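# Let the Small Museum Stay Small

Jul 10, 2020

I have been a member of the Larden Museum of Art long enough to have lost three membership cards and been forgiven for all of them, so please take what follows as the grumbling of somebody who loves the place.
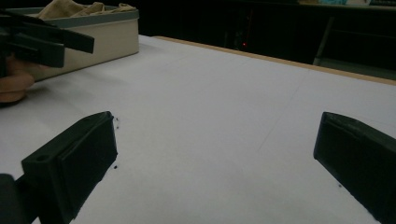
The plan, if you missed it in January, is to move the permanent collection out of the old building on the square and into a new wing at Totport, next to the ferry landing, where the parking is better and the ceilings are higher. The collection comes to 657 works on paper and canvas, most of them by people who lived within a day's drive of here. The drawings by the Vasgate painters are in there, and so is the Antoniadis bequest, with those wonderful gray harbor studies I used to visit on my lunch hour when I worked across the street.

I understand the appeal, I really do! I've been to the big museums and I've stood in the big rooms, and there is a kind of hush in them that makes you straighten your back. If you own something enormous, by all means build it an enormous room. But the harbor studies are barely larger than a sheet of typing paper. They were made to be held in the hand or propped on a shelf, and the upstairs gallery in Larden, with its low windows and its creaky floor (I know every board), lets you get your nose right up to them without feeling that you've done something rude.

People who favor the move like to talk about visitors, and they have a fair point. Last year 1048 schoolchildren came through the Larden building, and anyone who has watched a class of fourth graders try to share that staircase knows it was not designed for them. A bigger lobby would help, and so would a second restroom, and I would gladly write a check toward either one. What I can't see is why a better lobby has to sit 12 miles from the children who would be using it. Most of them walk over now. Put a bus between a school and a museum and you have added a permission slip, a driver, and a line in somebody's budget, and that line will be the first to go in a bad year.

And this is a bad year. The doors have been shut since spring, and every museum person I talk to sounds tired. It seems a strange moment to promise a new wing, with new air handling and new guards to pay, when we could be asking how to keep the nine people who already work there. I'd like to see their names settled in the budget before anyone picks out flooring.

My own suggestion is a modest one, and I'm sure it has holes in it. Keep the collection where it is. Rent a plain space in Totport for traveling shows, try it for a couple of summers, and see who gets off the ferry. If it works, wonderful, I'll be the first in line with my fourth membership card. Meanwhile fix the stairs in Larden, open the back gallery that has been used for storage as long as I can remember, and hang some of the drawings that have spent so many years in drawers.

The board is taking written comments through the end of the month. Mine is already in the mail, and it's a good deal longer than this one.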